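Table station notebook – mezzanine, September

Start 9:40. Me + Dorottya Takács setting up, Irén Szilágyi at the desk doing the sheets. Katalin in after lunch.

Today = eggplant and plate only. Cloth on, small table by the railing, plate at the right-hand end. Other veg stay in the Brotgate box until the eggplant is finished with, last week we had everything out at once and the log was a mess.

Cloth: checkered one again. Ironed the center fold at home, low heat, came out fine. Still want clips for the corners. Zostano has table clips, pack price ok, but check they open wide enough for this top before ordering!! Last lot didnt.

Layout rule as agreed w/ Chia-jung Ko: plate first, then eggplant, cloth edge even at the front. If the cloth gets dragged, stop and square it up before the next one. Write "cloth" in the margin, nothing longer.
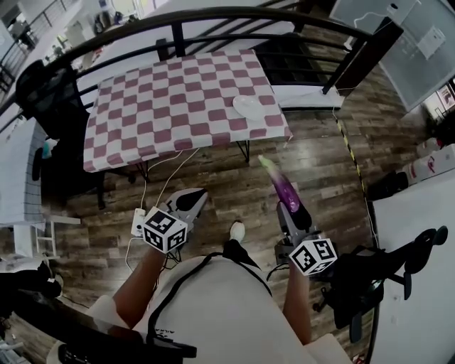

Does the eggplant start on the plate or off it?
Off. It starts beside the plate on the bare cloth, and goes on the plate as the last move. Irén's sheet had it the other way round, corrected in pencil, needs retyping.

10:25 – first block through. Run numbers from 26 on are good, the ones before that were warm-up, strike them. Dorottya prefers picking up by the middle of the body. I keep going for the fat end and it rolls. Put down: middle, stem pointing away from you, lower it till it touches, THEN let go. No dropping from height, the plate skids on the cloth.

Tried a square of Tolo grip mat under the plate. Skids less but you get a bump and the plate rocks. Took it out again. Maybe a thinner one, ask Magdolna Csizmadia what she used for the tea tray setup.

Seated is easier on the back than standing, but reach to the far edge is short. Keep everything on the near half of the cloth when seated. Mark chair position w/ tape if we do a second day.

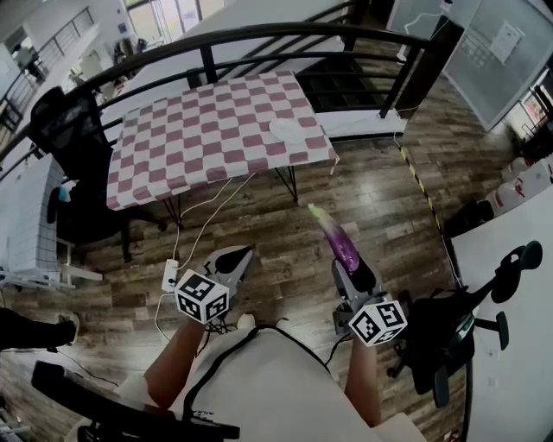 Seated position, eggplant in the right hand, stem end up.

11:10. Break. Coffee stays on the desk, NOT the table – last stain took two washes and you can still find it if you know where.

Plate notes. White plate is fine, plain, easy to wipe. The Vida bowl we had before was too deep, eggplant sat with one end sticking out and tipped. Dont go back to it. If we want a second dish get another flat one.

Eggplant notes. Wipe between blocks, fingerprints show. Dry cloth only. Magdolna says a drop of dish soap is ok at end of day, rinse well. Store by itself, purple picks up marks from the box lid.

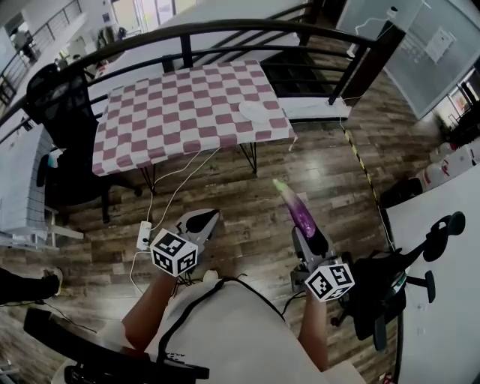 Block two slower than block one. Part of that is me re-squaring the cloth every few goes, so the clips would pay for themselves. Aim was up to 286 by end of day, not going to happen at this pace, Irén has moved the rest to the next session. Fine by me. Better to have them tidy.

Also the table itself – the top shifts if you lean on the front. Tighten the legs, allen key is in the desk drawer (top left). Did one, the other is still a bit off.

Katalin asked for the standing version too, same layout, same plate spot. Standing: reach is no problem, but you come down on the plate from above and it's harder to judge the last bit. Bend the knees. Go slower than you think.

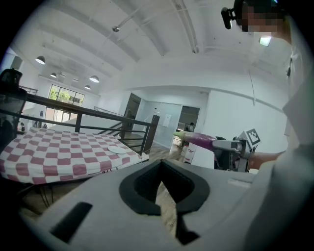

Standing, gripper held out, plate at the end of the cloth.

Left over for next time:
– retype the start position on Irén's sheet
– order clips (measure the top first)
– thin mat, ask Magdolna
– second flat plate
– other table leg
– cloth to wash, cold, hang it straight so it doesnt need the iron

Chia-jung wants the carrot next. I'd say pepper, it wont roll as much. To be argued over. Sheets are in the blue folder, second shelf. Stopped 15:50.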